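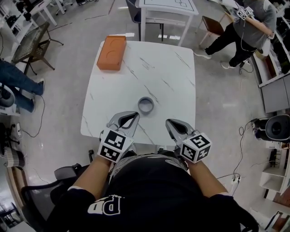
The Ferry to Oner

The ferry was late again, and Piyumi Paul sat on her suitcase because the bench was wet. It was January and the lake had the color of old spoons. On the other side she could see the lights of Oner, where her aunt had lived for 41 years and where her aunt's house was now waiting for somebody to open the windows.

"You are going for the house," said the man in the ticket office. He did not ask it. His name was Apostolos Ververidis and he had sold her tickets when she was a child and needed only a half one.

"I am going to look at it."

"People who look at a house take a small bag."

She did not answer. He pushed the ticket under the glass and then he pushed also a paper cup of tea, very sweet, and did not take money for it.

At twenty past four the ferry came. There were only two other passengers, a boy with a bicycle and Jabari Minja, who kept bees above the village and had written her the letter. He had grown thinner. He shook her hand for a long time and then he seemed not to know how to give it back.

"I wrote you badly," he said. "I should have telephoned. But I had written it already, and I thought, if I telephone, the letter will come after and you must hear it two times."

"It was a good letter."

"It had a mistake. I wrote that she was sleeping. She was not sleeping, she was in the garden. I changed it because it sounded better, and afterwards I was ashamed."

The engine was loud and they both looked at the water. Piyumi tried to put her aunt in the garden. For three weeks she had kept her in the bed, with the blue blanket, and it was hard work to move her.

"Which part of the garden?" she asked.

"By the pear tree. She had the ladder out."

"In December?"

"She wanted to cut the high branches. I told her I would come and do it on the weekend. She said that I cut like a dentist."

Piyumi laughed, and the boy with the bicycle turned to look at them. It was exactly what her aunt would say. She had said the same about the barber, and about Piyumi's first husband, who could not even cut bread.

When they came near to the shore the wind stopped. Jabari took her suitcase without asking and carried it up the steps, past the closed bakery and the wall where somebody had painted a large fish. The key was under the third pot. It had always been under the third pot, and all the village knew it.

Inside it was colder than outside. On the kitchen table there was a jar with 600 written on the lid, and under it a list in her aunt's handwriting: roof man, 600. Coffee. String. Ask P. about the pears.

"What did she want to ask me?" said Piyumi.

Jabari read the list with his glasses up on his forehead. "I don't know. She had too many this year. Perhaps only if you wanted some."

She went to the back door and pulled it, and it opened on the second try. The ladder was still against the tree. On one side the branches were cut clean and short, and on the other side they were long and went every way, as far as the neighbor's wall.

"You have a saw?" she asked.

"At home. But it will be dark soon."

"Bring it anyway," she said, and she began to button her coat.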